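Vokthorpe Jeans with Elastic Waist, Medium Blue: Four Months of Wearing
Review by Ayodele Ajayi

I bought these jeans in the Atcombe outlet for 78 dollars. The full price on the label was 142, so I was happy already before I tried them. My last pair was from Curnar and it had a stiff waist that I could not sit in for a whole work day. I wanted something softer, but I did not want pants that look like pajamas.

The waist is the best part. It has an elastic band which stretches when I sit down and comes back when I stand. Under a long shirt it looks like normal jeans. With a short shirt you will notice the small folds, and my friend Somtochukwu noticed them at once. There are still belt loops, and I used a belt only two times.
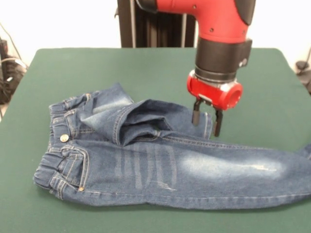

The gathered waistband, the metal button and the front pocket with its double stitching.

The color is a medium blue with faded parts on the thighs. I like it, although the fading is stronger than I expected from the online shop. If you need jeans for an office with strict rules, please choose the dark version. The double stitching on mine is still straight and I did not find loose threads at the pockets.

Washing is easy. I turn them inside out, 60 minutes on the cold program, and then I dry them on a rack. The elastic takes longer to dry than the legs. Folding is a little annoying, as the waist pulls itself together and the pile is never flat in my drawer.

The size is true, but the legs are long for me. I paid a tailor to shorten them after I took this decision too late for a free exchange.

Four stars out of five. I would buy them again at the outlet price, but not for 142.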